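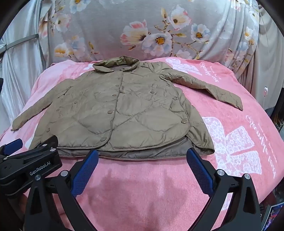 Folding a quilted jacket without crushing the filling

tumetti_4
Posted January 2018
I need a repeatable fold for a khaki quilted jacket, button front, light filling. I lay it front side up on the bed, sleeves out, and bring the sleeves in over the chest. After a month in a drawer the collar is creased and the buttons leave dents in the panels. The drawer is 548 mm wide inside. What order of folds do people use?

gevgate
Fasten the front first. Open fronts drift apart as soon as you move the hem. Then turn the jacket face down, sleeves straight back along the body, sides in by a quarter, hem to collar once. Two layers of filling stacked is fine. Four is where the dents start.

Loureiro
Disagree with face down. The buttons then carry the weight of the whole stack. Face up, sleeves crossed low, one fold at the waist. Leave the collar standing and put a rolled sock inside it. 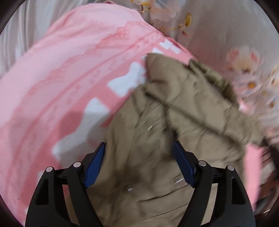 tumetti_4
The surface may be part of my problem. I fold on a plush blanket over the bed sheet, and the pile grips the cloth, so the back panel stays put while the front slides. By the second fold the two hems are out of line and I end up with a heap.

gevgate
Use a table. If you have to use the bed, take the blanket off and pull the sheet tight. Lift the jacket at the fold line with both hands and set it down. Dragging it is what bunches the back.

Wendden
Why fold it at all? Quilting with that much curve in the stitching never lies flat. Wide hanger, top two buttons done up, finished. I hung mine through last February and the shoulders kept their shape.

Loureiro
Hanging is fine if you have the rail space. The question was about a drawer.

Wendden
Then the drawer is the wrong place for it.

tumetti_4
No rail space here. I tried both folds. Face down gave the straighter edges and came out 170 mm high, too tall for the drawer. Face up with the single waist fold fits, but the collar still leans to one side.

Loureiro
Bigger sock.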